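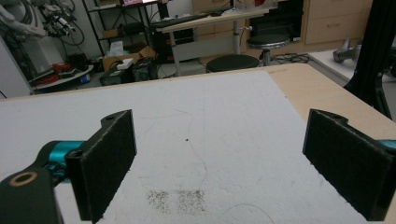
Is it worth paying extra for a bucket hat that's sold as packable?

Only if it spends most of its life in a bag, and even then I would buy the cheaper of the two I tried.

The packable bucket hat: paying more to sit on it

By Huia Baxter
April
7 min read

Any soft hat can be packed. You fold it, you put it in the bag, you take it out again and it looks a bit worse than it did. A company that prints "packable" on the tag is therefore claiming something more than that, and when the tag also carries a higher price I want to know what the something is.

The hat in question is the Stamberg Packable Bucket, in orange. I bought it at Agarwal, the outdoor store near my office, where it was hanging next to the Flenent, a plain bucket hat at a little over half the price. I bought the Flenent too. I wore the Stamberg for 14 days and the Flenent for 13, the difference being one day when I forgot to bring a hat at all and got a red nose for it.

Stamberg's tag makes three promises. The brim "springs back." The crown "resists creasing." The hat "goes anywhere," a promise I can't test and neither can they.

The brim first. On day one I rolled the Stamberg, pushed it into a coat pocket and left it there through a morning of errands. When I pulled it out, the brim did come back, and I was ready to be impressed. Then I did the same with the Flenent and its brim came back as well, a little wavier at one side. I ran my hand around it once and the wave was gone. So there is a difference, and it's worth one pass of the hand.

The crown is where I have a real complaint. If you fold the Stamberg flat instead of rolling it, you get a line straight across the top, and the line stays. Mine was still there the next morning. The leaflet says to roll it, in fairness, but it says so in small type on the back, under the washing instructions, and most people I know would fold a hat without thinking. The Flenent creases too, but its fabric is softer and the line relaxes while you wear it. The stiffness that helps the Stamberg's brim seems to be working against its crown, and I don't see how they would fix one without giving up the other. 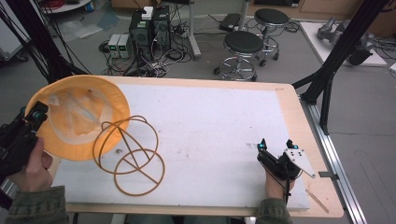 Orange bucket hat, tilted to show the inside.

Fit is decent. I take a medium in most hats and the medium was right, snug at the forehead with enough depth that I could look up at a bird without losing it backward. In a real wind it lifted, as did the Flenent. Neither has a chin cord, and for what Stamberg charges I'd have liked the option, even just a pair of loops to tie one to.

Shade is better than I expected. The Stamberg's brim is wider and sits at a lower angle, so my ears were covered until late afternoon. It also takes away some of what you see when you're driving, or crossing a street and checking left, and I found myself pushing it up all the time. My sister tried it on, said it was like looking out of a mailbox, and gave it back.

On washing I'll be brief. Hand wash, cool water, dry it over something round. I used an upturned mixing bowl. It held its shape and kept its color. The sweat line took two goes to get out, and the Flenent's came out in one.

There is also the online fan club to deal with. The store's website shows 3000 ratings for the Stamberg, nearly all glowing, and I read far more of them than is good for a person. Many were written the week the hat arrived. "Can't wait to take it to the beach!" is a nice thing to say, but it tells me nothing about a brim. The few that mention a second summer are cooler in tone, and two of them talk about the stitching at the brim edge coming up. Mine hasn't, so far. I'll look again in the fall.

The hat comes with a little drawstring pouch called the Utero, a name I'd love to have been in the room for. It's a fine pouch. I keep charging cables in it, and the hat goes into my bag without it, as a hat will.

Would I send it back? No. The extra brim is good on a bright day and I like the color more than I thought I would — drivers see me, and so does my family in a crowd. But what I'm enjoying is a wide orange hat, and "packable" has had very little to do with it. If you find a wide one without that word on the tag, try it on before you pay for this one.

Stamberg Packable Bucket: buy it on sale, and roll it.
Flenent: buy it whenever you need a hat.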